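Labor law > Health care workers > Discipline and dismissal > Suspension pending inquiry

Suspension pending inquiry (health care)

Suspension pending inquiry is when a hospital or care home takes a worker off shift while a complaint gets looked at. Not a punishment on paper. Often feels like one. Most common with nurses, aides and orderlies, less so with doctors, who usually fall under separate credentialing rules.

Paid or unpaid

Depends on the contract. Union contracts mostly say paid for the first stretch, then a review. Unpaid suspension without a hearing is the part that ends up in front of an arbitrator. Some employers use "reassignment" instead, meaning desk work, no patient contact, same pay grade but no night differential.

The Rurkitz rule

Named for the Rurkitz district hospital, where ward aide Melur Sinaga was kept off work for 233 days over a missing medication chart. The chart was later found in a different unit. Arbitrator Kalliopi Jurić held that a suspension has to be reviewed at set intervals and the reasons written down each time, even if nothing has changed. Back pay was ordered, 1,710 hours including lost overtime. The hospital appealed on the overtime and lost. The ruling dosen't bind other districts but gets cited a lot.

Brindosberg took the opposite line. In a case brought by Aiman Lumenta, a dialysis technician, the panel said 3 written updates was enough over a long inquiry, no fixed schedule needed.

Criticism

Employer side, mainly Sérgio Brandão: reviews on a clock push managers to close files early. Worker side: Ikhsan Hartono's survey of 370 suspended staff, most never told who was running there inquiry.

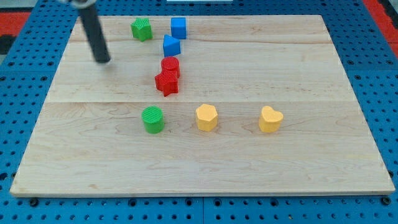
Related topics: Return to work

Reinstated staff normally go back to the same unit and shift. Exceptions if the complainant is still a patient there. Retraining may be required, on paid time. Seniority runs through the suspension unless the contract says otherwise.

Last revised 2020-09-27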